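Basket swap, round two

Quick one this month, am writing it between the washing and the school run so forgive the state of it.

Those of you who came to the July evening at Clorondale will remember we ran out of baskets before we ran out of people. Lots of grumbling, mostly from the back table. So we are doing it again. Same hall, same kettle, more baskets. Bring what you don't use, take what you do. Old trays welcome too, and tins, and those fabric cubes everybody bought and then went off.

Been asked by a few of you what I do with mine at home. Small things sorting, is the answer. Socks, flannels, bits that come out of the wash with no drawer of their own. I was using a carrier bag on the door handle for years. Not proud.

What I have now is a basket and a tray, side by side on the table. Everything gets tipped on the tray first, then whatever is staying goes over the rim into the basket. When the tray's clear, stop. Put the kettle on.

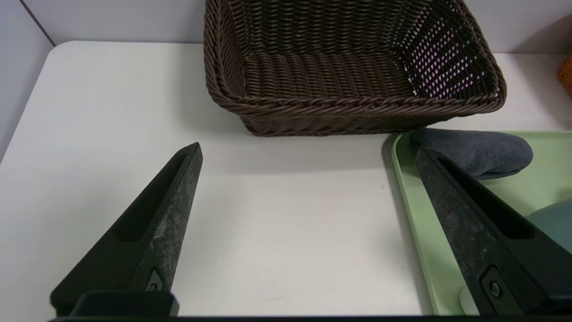

Krisztina Borbély

A brown woven basket and a pale green tray, nothing fancy. I like the dark weave becuase it doesn't show marks. The white table does, every speck of it, and I've given up chasing them.

Couple of things learnt the slow way.

Get a tray with a raised edge. Flat boards are hopeless, things roll. Magdolna Szalai uses a baking sheet and says it's the best thing she owns, but hers is noisy and she has a baby upstairs so now there's a tea towel under it.

Woven baskets snag. Fine for towelling and thick socks, not fine for tights or anything with a loose thread. Run your hand round the inside before you take one home from the swap. If it catches your skin it'll catch your jumper. You can line it with an old pillowcase, fold the edge over the rim, couple of stitches at the corners. Took me one evening with the radio on.

The plastic sort of weave wipes clean with a damp cloth. Real willow wants a dry brush and somewhere it won't sit in the wet. Dénes Dobos left his on the bathroom floor all winter and it went grey up one side. He has asked me to say it is now in the shed holding flower pots and perfectly happy.

Don't buy one with a lid. I know they look nice. You will put things on top of the lid.

Roll or fold? We had this out at the last meeting and I'm not starting it up again. I roll. Lumturie Hodžić folds, in thirds, and hers do stand up better in a drawer, I'll give her that. Thick ones don't like being folded though, they spring open again. She will be doing a table on it at the swap if you want to go and argue with her directly.

Swap details then. September 22, 2018, doors at 2, finish when the tables are bare. Side entrance please, the front one sticks. 14 tables this time, which is all the hall has. If you want a whole one to yourself tell Ernő Fodor, otherwise you share. He's got the list on the board by the kitchen and there's a pen on a string, unless someone has had the pen again.

No money changes hands apart from tea and cake. Cake still needed!! Something that cuts up easily. Last time we had three lemon drizzles and nothing else, lovely as they were.

Label anything you're only lending. Masking tape underneath, name on it. We still have a round basket with a blue ribbon and a set of little drawers from July, both in the cupboard, come and get them or they go on the tables with the rest.

Anything left over at the end goes to the charity shop in Ernő's van, so if you can't bear to part with it don't bring it.

Next month is airing cupboards, Magdolna writing. Send her your questions, not me.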